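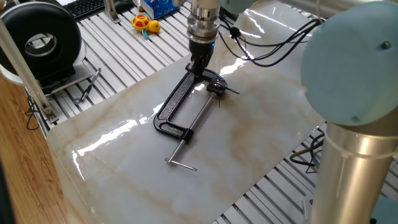
C-clamps, quick notes

Buy used if you can. Cast frames last forever, it's the screws that go. Run the screw all the way out and all the way back before you pay. Any gritty spot in the middle, put it back on the table.

Swivel pad should wobble a little. Frozen pad = it turns with the screw and chews a ring in your work. Drop of oil, work it with your fingers, leave it overnight. Still stuck, soak it.

Pad missing? Scrap of hardwood under the screw tip gets you thru a job. Not two jobs.

Always scrap wood under both jaws on anything soft. Pine dents if you look at it wrong. Wax paper between the scrap and the glue line or you will be sanding off your scrap. Ask me how I know.

Hand tight on the T bar, then a quarter turn. No pipe over the handle!! Bent handles and bent screws all come from that. If the joint won't close by hand the joint is wrong, take it apart.

Glue-ups: dry run first, clamps already opened to the right width and laid out in order. Yellow glue in August sets up faster than you can find the fourth clamp.

Rusty threads. Brass brush, wipe, then paste wax. Oil works too but it picks up sawdust and ends up on the wood. I use the Trudia wax, tin was 16 bucks and I've had it since the old shop. Frame finish chipped, touch it up with any black spray, mask the threads.

Clamping to the kitchen table: put a mat or a folded towel down first. The handle end hangs and swings and it will find the varnish. Big clamps I lay down flat when not in use, they tip over if you stand them up.

Storage. A length of 2x4 screwed to the wall, clamps just close onto it. Smallest at the left. Snug only, dont crank them.

Glue on the screw, let it dry hard, then crack it off with pliers. Wiping it wet just packs it in the threads.

More on bar clamps Monday if I get to it.

Contact: Damián Solís, Wovach Workshop Notes | © Wovach | Back to top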